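Saturday, May 23, 2020
By Tala Semaan

Our bin-picking rules, the short version

A few of you wrote in asking what we settled on for the picking cells at Raltcombe, so I dug out my notes (coffee stains and all!). We had 87 rules on the old sheet and I'm pretty sure most of us had read the first page. Now it fits on two.

The one I care about most is cables. Anything on the arm gets tied down with enough slack for the full reach, and you move the arm slowly through its whole range before you let it run at speed. Next is the bin: clamp it, then tug it. And mix up the objects! A round thing, a long box and a brush all ask something different of the gripper, so don't sign off on a cell that has only ever picked boxes.

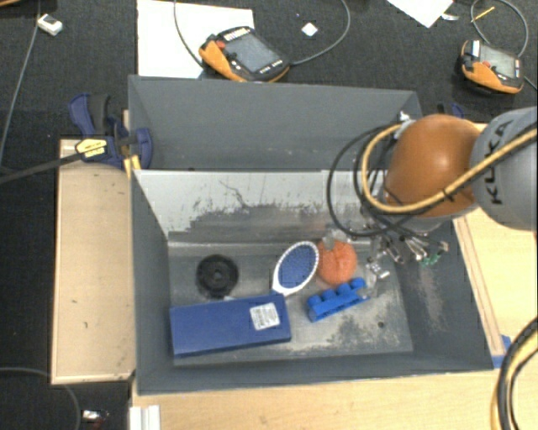 Kianoush Jalali wrote back that the clamp check should go on paper every shift, with initials, and that he would stop the cell over a missing signature. I grumbled, then I added it.

We're also asking for 500 logged picks after any change to the gripper, even a tiny one. Yes, I know, it's slow. Send me your arguments before the end of May.

Recent items
Labeling your spare grippers
Skamisard workshop notes
Who holds the teach pendant?

Comments

Issa Sleiman: Does the 500 start over if a pick fails?

Dalal Tannous: Two pages, thank you!! Ours is going up on the wall Monday.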